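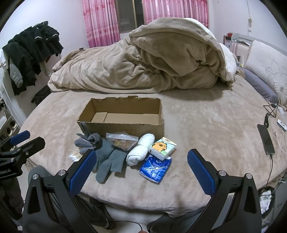

I've had a lot of emails since my last page of phone tips (hello to everyone who came over from Neusa Prado's newsletter!), and most of them asked the same thing in different ways: my phone's had an update and now it's slow / hot / full / flat by teatime, what do I do? So this page is all the bits and bobs I do at my own kitchen table after a big Android update. I'm not an engineer. I've just had a string of cheap phones, and two teenagers who hand me theirs when something goes wrong.

Last updated June 19, 2026, with the keyboard bit added near the end.

Give it a day or two first

I know, I know. But the phone does a lot of tidying behind the scenes after an update, going over all your apps and sorting your photos again, and the battery takes a knock while it's at it. Plug it in overnight, leave the wifi on, and don't judge it until the second evening. My Halim was dreadful for a whole day in spring and then perfectly fine, and I'd already spent an hour moaning about it to my sister.

Restart it properly

Not the screen off and on, a real restart. Hold the power button, or power and volume up together on a lot of newer phones, and pick Restart. I do mine once a week now while the kettle's on. If you can't get the menu up because the button brings up the assistant instead, there's usually a power symbol if you swipe down twice from the top.

Making some room

Phones get grumpy when they're nearly full. I try to keep 20 per cent of the storage free, and when I drop under that everything starts to stutter, the camera worst of all. Go to Settings, then Storage, and look at what's biggest. On mine it's nearly always one of these:

Videos in chat apps. Every silly clip anyone has ever sent to the family group, saved twice.
Downloaded telly and podcasts I've already listened to.
The bin in the photo app. Deleting a picture usually only moves it there, so you have to empty it as well.
Old downloads. I found 27 copies of the same parking permit in mine!

Check that your photos have really been backed up before you go mad with the delete button. Open them on a computer or another phone and see that they're there. I once trusted a little tick and lost a whole afternoon at the zoo.

Clearing the cache (and what not to press)

If one app is misbehaving and the rest are fine, go to Settings, Apps, find the culprit, tap Storage and then Clear cache. That's the safe one. The button next to it, Clear data or Clear storage, wipes the app back to how it was on day one, so you'll be logged out and anything kept only on the phone goes with it. Rosângela Araújo wrote to me last month having pressed the wrong one on her shopping list app, and she had her entire Christmas card list in there. We never got it back, sorry Rosângela.

Batteries

Settings, Battery, Battery usage. Have a look at the list in the evening and see who's been greedy. If it's an app you hardly open, tap it and restrict it in the background. Don't do that to your alarm clock or your messages, or you'll miss things.

I turn the screen brightness down a bit and set the screen to go off after 30 seconds... that's the big one for me. Dark mode helps on some screens and does very little on others, so use it if you like the look of it. Don't leave the phone charging under a pillow, please. And if the back of the phone has started to bulge or the screen is lifting at one side, stop using it and take it to a repair shop. No tip on a web page is going to sort that out.

The camera button has moved again

Updates love shuffling the camera about. If you've lost the timer or the flash, try swiping up or down on the viewfinder, and look for a little cog or arrow. Then have a poke at each thing while you're sat on the sofa, before you need it at somebody's birthday. And wipe the lens! Half the blurry photos people send me are just thumbprint. A clean, soft glasses cloth does it, dry.

Fluff in the charging port

If the cable has gone wobbly or only charges at a funny angle, it might be pocket fluff. Turn the phone off, shine a torch in, and if you can see grey stuff packed in at the bottom, lift it out gently with a wooden cocktail stick. Nothing metal, and no blowing into it, you only make it damp. Mine gave up a wad the size of a lentil.

Apps that won't open after the update

Try these in order and stop when it works.

Update the app in the shop.
Restart the phone.
Clear the cache, as further up.
Uninstall it and put it back, once you're sure you know your password.

That last one is where everybody comes unstuck, me included. I keep my passwords in Kavo, and a friend swears by a paper notebook in the bread bin. Either's better than guessing 5 times and getting locked out of your bank on a Saturday.

Keyboard gone odd

A few of you have found your keyboard has changed colour, or shrunk, or started putting words in you'd never say. Open anything you can type in, tap the cog above the keys, and look under Preferences for the height and under Text correction for the rest. If you've got two keyboards installed the phone may have swapped them over, and there's a tiny keyboard picture in the bottom corner that swaps them back.

Next page will be about old tablets, probably in July. I've got a Wurnent with a cracked corner that I'm trying to turn into a recipe stand, and so far it's mostly been covered in flour. If yours has a second life in the kitchen or the shed, write and tell me how you fixed it to the wall.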